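Irnlow Community Orchard and Hedge Project
Progress report to the Tivholm Fund, second period

Short one this time, sorry, everyone is out planting while the ground is soft. Full accounts to follow in June with the receipts.

Where we are

Hedge along the north field: 1000 whips ordered, all delivered, 920 in. The other 80 are heeled in by the gate and should go in before the buds break. Hawthorn, hazel, blackthorn, a bit of dog rose. Guards on everything facing the rabbit side. Guards on the road side still to do.

Orchard: 39 trees planted and staked. Mostly apple, some plum, two quinces that we were talked into. Mulch down on the first three rows. Fourth row has none, the woodchip load was late and then too wet to barrow up the slope.

Old varieties: we found the estate map from 1743 in the county record office and it does show an orchard on more or less the same spot, with a walled strip next to it. No variety names on it unfortunatly. We have a copy and would like to use it on the sign if the Fund is happy with that wording (draft sent seperately).
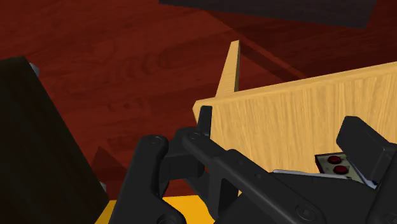 Problems

Water. The tap at the bottom of the lane is too far off for hoses and we carried cans all through the dry spell. De Haan have quoted for a tank and standpipe. It came in over what we put in the budget. We'd like to move the leftover fencing money across to cover it, please can you confirm by email so we can book them in. They are holding the price till the end of the month.

Deer. Got over the low bit of fence twice, took the tops off five plums. Fence raised there now with spare posts. Plums may come back from lower down, will look again in summer.

Turnout. Good on planting days, thin on weeding days. Moving weeding to Friday evenings with soup after.

School sessions: three done out of four. Grafting morning went well, plenty of plasters used. The fourth was rained off and is being rebooked for after the holidays.

Money

Trees, stakes and guards all paid. Tools under budget, we got second hand spades and a good barrow from the Fekex yard sale. Insurance renewed. Nothing outstanding except the woodchip invoice, which has the wrong address on it and has gone back.

Next period

Finish the hedge and the road side guards
Mulch row four
Tank in, if agreed
Sign up at the lane end
Last school session
First mow of the paths, and decide whether to leave the bottom third long for the meadow people

Anything missing let me know and I'll send it on. The tank question is the urgent one.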